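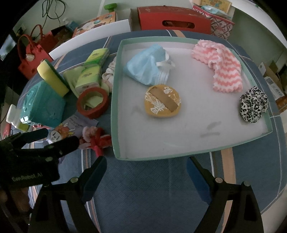

Can I train on a subset without downloading every episode?
Each episode is a self-contained archive, so pull only the ones you need and list them in the index file. The loader skips any entry it cannot resolve.

Busis Tabletop Demos, data card

Contents
193 episodes of tabletop sorting, demonstrated by hand with handheld grippers. Small household goods are moved between a shallow tray and the surrounding tablecloth. Soft items such as cloths and scrunchies are mixed with packaged ones. No robot arm was used to record the demonstrations.

Split
Training and validation are separated by episode, never by clip. The validation list was fixed in April and has not been changed. Episodes longer than 90 seconds were dropped before the split.

Format
One folder per episode: video, gripper pose, jaw opening, and a text file with the task instruction. Poses are relative to the first sample of the episode. Jaw opening is normalized, with 0 as closed. Convert to the Rudeck layout with the export script. Flusta users should set the pose convention by hand. 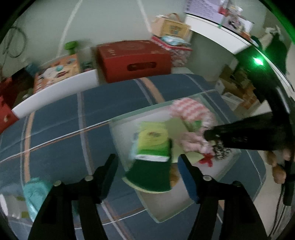 Fig. 1. Tray on plaid cloth, second gripping device at right.

Known issues
Motion blur is common during fast reaches and has not been filtered out. Episode 912 has no instruction text. Episode numbers are not contiguous. Printed text on packages is often unreadable and should not be used as a label source.

Changes in version 2
Fixed the sign of the yaw angle. Renamed the jaw field to match Lagman.

Maintainer
Princess Dalisay. Report bad episodes by number.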